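Unpacking, part 5

The Clumum order came in June, one box of 54 on the packing list. I check each box against the list before breaking it down, and the flaps stay up until the count is done.

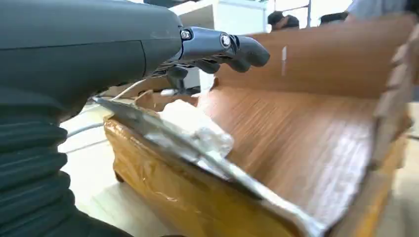
Filler and tape

Foil sheeting goes in one bag, white filler in another. Tape comes off before the cardboard is flattened — Brulberg recycling rejects it otherwise.

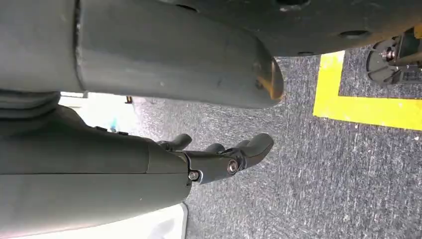 Floor space is the next limit. The back wall takes 221 cm of shelving, and Gyula Virág wants the walkway kept clear. The gray casing has small pale specks and faint scuffs. Box 6 is next.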